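Open Day at Isard: Report on the Two-Arm Demonstration
Forum: Member Visits and Events
Started by Drollix_Liaison

Drollix_Liaison wrote:
The Isard laboratory opened its doors to our membership in February. 74 members registered, and the laboratory received us in groups of 16. I attended with the second group and submit the following notes for those who were unable to travel. Corrections from other attendees are welcome.

The demonstration I followed most closely was the tabletop station, where a two-arm robot works with toy building bricks.
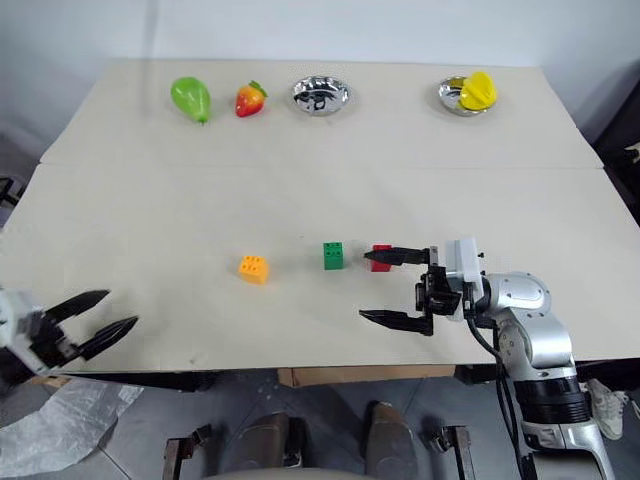
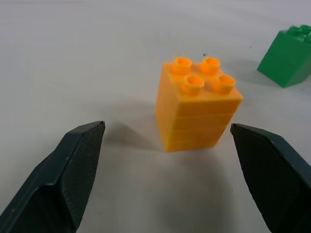

Tabletop station, Isard open day. First picture: the table with bricks, toy food and metal bowls. Second picture: the orange brick between the open fingers.

The staff explained that the bricks and the toy food belong to separate exercises. Our group was shown the brick exercise only. An operator gave the instruction, and the robot was expected to pick up the named brick and place it against another. Questions were taken between attempts. I found the presentation well organized and would recommend that the association request a second visit.

ittonworks wrote:
Thank you for the report. I was in the fourth group and must register a different opinion. The presentation was courteous, but the program promised "sorting and assembly at working pace." What we were shown was slow. An arm that needs that long to close on a toy brick is not ready to be described in those terms.

My company handles molded parts of a similar size, and 110 pieces pass one bench between breaks. Members who attended with a purchase in mind will have gone home without the information they needed.

Drollix_Liaison wrote:
The wording of the program is a fair point, and I will raise it with Isard. I would note that the staff member at our session described the station as research equipment and gave no figures for speed. I did not hear anyone offer it for sale.

jadoon_training wrote:
I teach at the Jadoon center and brought two apprentices. With respect to the previous poster, pace was the least interesting question for us. The apprentices wanted to know how the fingers are lined up on a block that stands taller than it is wide. If the grip is too high, the block tips. If it is too low, the fingertips meet the table. The staff gave a full answer and repeated the approach on request.

I do agree that the program should have been plainer.

ittonworks wrote:
I accept that for training purposes it has value. My objection concerns how it was announced. A member who gives up a working day is entitled to know whether the visit is educational or commercial.

Could anyone state whether the bowls were used in any session? The yellow pepper was in one of them in the first picture, and I did not see that exercise run.

benchnotes_200 wrote:
First group here. The bowl exercise was run for us, once, at the end. The strawberry was named and the arm went for it. I was standing at the back and cannot say how well it was placed. The green pear was not used in our session.

I would also ask that future groups be smaller. With 16 at one table, those in the second row saw very little.

jadoon_training wrote:
Seconded. Eight would be suitable.

Drollix_Liaison wrote:
Both requests have been noted. I have written to Isard on three matters: the wording of the program, the size of the groups, and whether each group may see the same exercises. The reply will be posted in this thread when it is received.

Members who still hold a visitor badge are asked to return it by mail to the Isard front office.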